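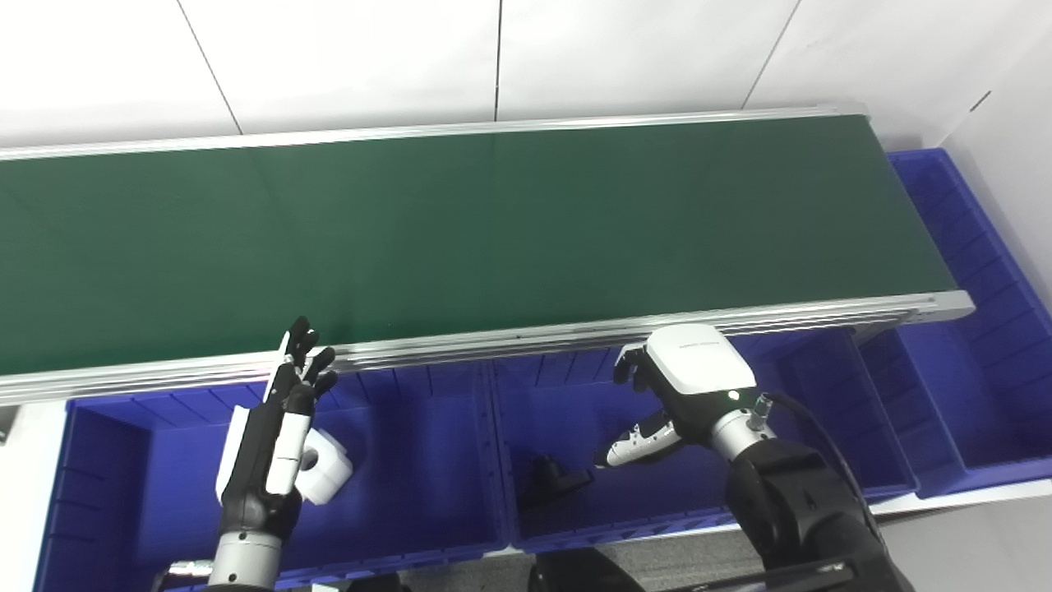
FOR IMMEDIATE RELEASE
May 20, 2024

Gratetti opens its repair counter to everyone, and yes, you can bring the toaster

GROKHAM – I've been running Gratetti out of the old feed store on the north side of Grokham for long enough that people stop me in the grocery line to ask about their lamps. So I'm very happy to finally put this in writing: starting next month, our repair counter is open to the public, no membership needed!

If you haven't met us, we fix small household stuff. Lamps, fans, radios, mixers, the vacuum that smells like burning hair (you know the one). Until now you had to be signed up with us to use the counter, and we had 454 members at the end of March. That was great for them and pretty annoying for everyone else in town, and I heard about it plenty.

What changed is space. We took over the unit next door in March, the one that used to be Wumia Carpets, and knocked through the wall. It gave us 800 extra square feet, a real waiting area with chairs that match, and enough shelving that I can find the fuses without moving a bread machine first.

Prices are simple. Looking at your item is free. If we can fix it and you want us to, labor is a flat $54, plus whatever the part costs, and I'll call you before ordering anything pricey. Members keep their lower rate and still get to skip the line – I promised them that and I meant it.

We also have a proper parts library now. Mohammed Electric, our neighbors across the lot, cleared out their back stock this spring and passed along 4,000 switches, cords, knobs, belts and plugs. Some of it is older than I am. If you're restoring a 1970s stand mixer and need a speed dial, come dig through the drawers with me, I love that kind of thing.

A few things we don't take: microwaves, anything that runs on gas, and phones. Please empty the vacuum before you bring it in. Please also empty the toaster.

We'll have coffee on all through opening week, and anyone who'd like to learn to rewire a lamp can sit down at the long table and do it with us. Kids are welcome with a grown-up.

Press are welcome to stop by any time the counter's open. For questions or a visit, ask for the owner at the Gratetti front desk in Grokham.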